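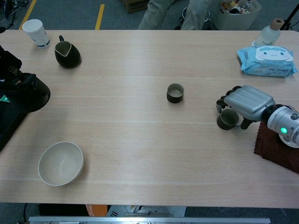 Tươi Khương told us in her first week that a tea school should teach people to taste before it teaches them to pour, and we have run the beginner course in that order ever since.

Home Courses About Us Visit Contact

About Koubek Tea School

Koubek is a small school in Tredville for people who want to learn about tea. Quyên Phí and Anikó Balogh opened it in a former shoe repair shop on Metby Street. Classes are kept to 16 students. Most of them are beginners, and a few run cafes or are planning to.

The basic course covers green, oolong and black tea, water temperature, steeping times and storage. It meets in the evening for two hours. The advanced course adds aged teas and buying, and students keep a written tasting log — we read it and write back.
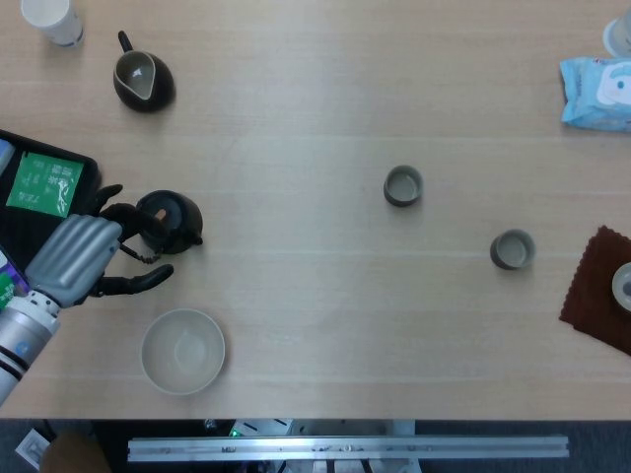 Photo: Sơn Dương / Koubek Tea School

Our library has 200 books on tea growing and trade, in four languages. Students may borrow 2 at a time. We also keep 500 labeled leaf samples in tins, sorted by region and harvest year, and replace the oldest each December.

We don't sell tea by mail. Leaf used in class can be bought at the front desk after the session.

Comments

Ngọc Bùi
Is the advanced course open to people who learned somewhere else?

Koubek office
Yes. Come to a tasting evening first and bring your notes if you have any.

Sinier
Parking behind the building is easier than on Metby Street.

Contact: front desk, Metby Street, Tredville | © Koubek Tea School | Page updated 1/28/22 | Back to top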